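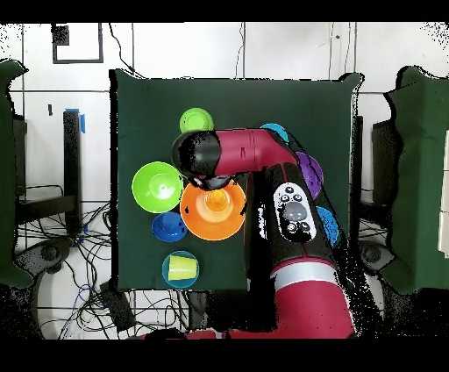

July 2021. Second go at the seat rail rattle on the Skekau estate, and I still don't believe the bulletin. Zillier want us to fit their felt washer kit under the front runners and call it cured. I had the car out on the ring road for 44 miles with the kit in and the noise came back as soon as the surface got rough. Whoever wrote the bulletin seems to think every buzz in a cabin is a seat. For colour coding the trim clips I want the tags as far apart as the lime green, orange and purple on those plastic bowls and cups, because the two shades of grey Zillier supply are useless under a lead lamp.

What I did, in order, so I can argue about it later:

Took the driver's seat out, four bolts, all at the right torque. No witness marks on the runners. If the rail was moving enough to be heard I'd expect to see bright metal somewhere and there isn't any. Put it back with the old washers, left the kit on the bench.

Drove the same loop with the passenger seat out altogether. Rattle still there. So it isn't the passenger seat, whatever the flow chart says.

Pushed on the centre console with my knee at 40ish and it stopped. Let go, it started. Did that six times and got the same answer five times. The sixth was on the smooth bit by the roundabout so I'm not counting it either way.

Console side panel is held by clips top and bottom plus one screw hidden under the ashtray blank. Two of the top clips were the short type. Parts book says long. Bellini list both under the same number with a letter after it, and I would bet the wrong bag got opened at some point. Can't prove it. Car came to us at 214 miles on the clock, so either it left the factory like that or somebody had the console apart on the transporter, and I know which I think is likelier.

Cost so far, for anyone who wants to moan: roughly 600 in labour if we billed it, which we can't. The washer kit is down as warranty but Zillier will only pay if it's fitted and the customer signs to say it worked. It didn't, so I'm not asking anybody to sign. Kit goes back.

Bonnet flutter, same car. Customer says it lifts at motorway speed. I watched it up to 70 and saw nothing I'd call lifting. There's a slight shimmer at the back edge near the scuttle, same as on the demo car. Turned both rubber stops out one full turn anyway. Shut line is now a touch high on the nearside. Might turn that one back half.

Prillalico spray on the door seals: tried it on the rear left only and left the rear right dry. No difference I can hear. The tin claims it lasts 400 days. We'll see in August whether it lasts until August.

To do
Long clips x 2, check the letter before ordering
Refit console panel, same loop, windows up, fan off
Find out if the other Skekau on the forecourt has short clips as well
Ring Zillier about the bulletin, ask which car they tested it on and how far it was driven
Trim tags, proper colours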